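Hovolgate tables – frequently asked questions

Wurkico receives most of these questions by email before an order is placed or shortly after delivery. Answers apply to the current Hovolgate range. Tables ordered before the August revision have a different foot fitting and are covered under Older tables.

Ordering and sizes

Can the top be made to my own dimensions?

Yes, in length and width. Thickness is fixed for each model. Send finished dimensions in millimetres, measured along both sides and both ends of the space if the table is going between walls. Rooms are rarely square, and the difference between the front and back measurement decides how much clearance we allow. Our standard allowance is 10 mm at each end.

Do you make tops without legs?

Yes. Tops are supplied undrilled unless the order form asks for a hole pattern. If you are reusing an existing frame, send a dimensioned sketch of the fixing points. We don't work from photos of a frame alone.

How do I choose between a pale and a dark top?

Mainly by lighting and by what the table is for. A pale top reflects more light and makes small items easier to find. It also shows dust, pencil and rubber marks sooner. Dark tops hide marks but show scratches and fingerprints, particularly under a low lamp. Samples are posted in the actual finish and should be looked at flat on a table in the room itself, in the morning and again after dark. 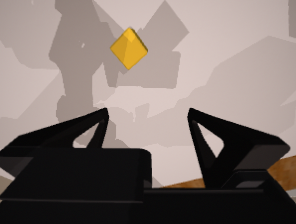

Colour shift is the usual reason for a sample being rejected. Warm lamps push our pale finishes towards pink or cream, and cool lamps push them towards grey. The finish is the same in each case. Where a room has both kinds of lamp, we suggest settling the lamps first and ordering the top second.

Can two tops be joined?

Yes, using connector bolts let into the underside. A joined pair should be carried on a frame of its own or have legs within 500 mm of the joint. The joint line stays visible after tightening. It can't be filled and coated over, as the tops move slightly with the seasons and any filler will crack.

Loads and stability

What weight will the table carry?

The rated load for the standard frame is 115 kg, spread evenly over the top. The rating assumes all feet are in contact with the floor and the frame bolts have been tightened after the first fortnight of use. It doesn't cover a person standing on the top.

Is the rating the same for something heavy in one spot?

No. A concentrated load needs to be placed over or close to a leg, or supported by an additional cross rail. Tell us the weight, the size of the base and the intended position, and Amândio Carrilho in the workshop will reply with a rail layout. Allow 2 working days for this.

What about clamps and bolted fixtures?

Clamps are fine on the long edges if a pad is used on both faces. Through-bolting is permitted, with a spreader plate underneath. Holes closer to the edge than the thickness of the top void the warranty on that edge. Seal the cut face of any hole before fitting the bolt.

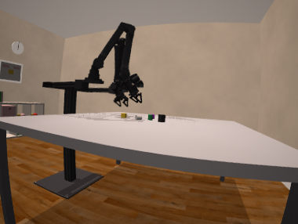
Large table with a pale top and dark grey edge.

My table rocks. Is it faulty?

Usually not. Check the floor first with a straight edge across the foot positions. Each leg has a Rameck adjustable foot, turned with an open-ended spanner from outside the leg. Work in this order:

Wind all feet fully in.
Set a spirit level along the length of the top and raise the lower end.
Turn the level across the width and correct the low side.
Press down on each corner in turn and take up any remaining gap.
Tighten the lock nuts.

Recheck the level after the lock nuts are done up, as tightening can turn the foot slightly. On carpet, repeat the process after a week.

Surface care

What should I clean it with?

Warm water, a few drops of dishwashing liquid and a soft cloth. Wipe dry afterwards. Don't use cream cleansers, scourers, acetone or bleach. Methylated spirits may be used sparingly for ink, tested first on the underside.

What is the Chowdary finish, and does it need recoating?

Chowdary is our matt finish. It needs no oil or wax, and both will leave patches that are difficult to remove. Under normal household or office use it is not recoated. On a table in constant use, expect the area where people rest their forearms to turn slightly glossy over time. This is polishing of the surface and doesn't affect its resistance to water.

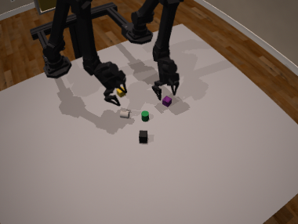
Can scratches be repaired?

Light scuffs can often be reduced with a damp melamine sponge, used with very little pressure and kept moving. Deeper scratches can't be spot-repaired in the matt finish without a visible edge to the repair. The options are to leave them, turn the top over if both faces were ordered finished, or return the top for resurfacing. Return freight is at the customer's cost.

Why are there faint lines on my pale top that don't wipe off?

Three causes are common: metal transfer from a sliding object, pencil under a film of cleaner residue, and reflections from overhead lights. Look at the mark from the opposite side of the table. If it moves, it is a reflection.

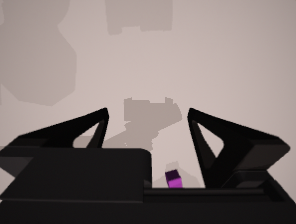
Metal transfer is grey and sits on top of the finish. A white vinyl eraser will lift most of it. Residue needs a rinse with clean water, then drying, before the mark underneath can be treated. If neither method works, send us a close photo taken with the lights off and daylight coming from one side.

Older tables

I have a Hovolgate with round feet. Are parts still available?

Feet and lock nuts are, while stock lasts. The thread differs from the current Rameck foot and the two can't be interchanged. Legs for these tables are no longer made. Quote the number stamped inside the frame when ordering.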